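Does a top-loading water dispenser need cleaning if you only ever put sealed jugs on it?

Posted in Home & Office, 29th July

We have a white bottled water dispenser, the kind where the jug goes on upside down, and the full jugs wait on the floor beside it.

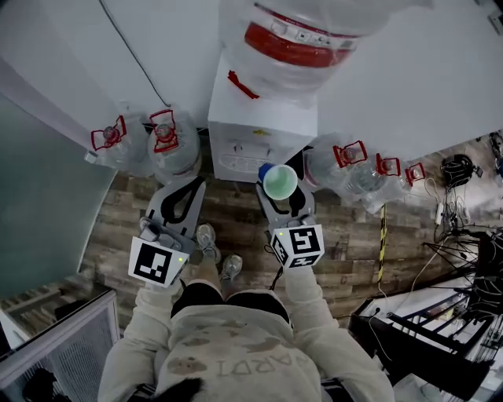 Plirnau writes that any dispenser like it ought to be drained and sanitized twice a year, and that a sealed jug makes no difference. I've read the same line on a lot of pages, most of which were selling a cleaning kit at the bottom, so forgive me if I'm not convinced. The water arrives sealed. It goes into a closed machine. Where is the dirt supposed to come from? The delivery company (Dratel) now wants to add a cleaning visit to our plan, and the person on the phone couldn't tell me what they do during it besides "flush the system." I'd like to hear from people who have opened one of these up. Is it a real job or a way to pad the bill? And if it's real, can I do it myself?

Skollby
It's real, but you don't need to pay for it. The machine isn't closed. Each time you pour a cup, air bubbles up into the jug to replace the water, and that air comes from the room. Then there's the neck of the jug, which gets handled on the truck and handled again when you tip it over. Whatever is on the outside of the neck ends up in the reservoir.

I didn't believe any of this either until I took the top collar off ours and ran a finger around the inside. It was slimy. The water had tasted fine the whole time, so taste won't tell you much.

What I do now:

Unplug it and take the jug off. If yours has a hot tap, leave it to cool for a few hours.
Drain everything through the taps, then through the plug at the back if there is one.
Mix plain unscented bleach into water, 1 tablespoon to the gallon. Check your manual first, some makers want their own product or citric acid.
Wipe the reservoir with it, let it sit no longer than the manual says, and run some out of each tap.
Rinse with clean water until you can't smell bleach, then rinse again.
Wipe the neck of the new jug before it goes on.

The tap spouts need doing more often than the inside. People push their cups right up against them. I wipe ours every 7 days and it takes no time at all.

Rimkutė
Never cleaned mine. Had it for years and I'm still alive. They all want you to buy something.

Plirnau
Being alive isn't much of a test. I don't sell kits, by the way, and I agree that the "flush" visit is poor value. Ask Dratel in writing whether they remove the reservoir parts or just run water through. If it's the second one, keep your money.

One thing to add to Skollby's list: look at where the spare jugs are kept. Sunlight through clear plastic can turn the water green if they stand there long enough. Keep them out of the window and use the oldest delivery first.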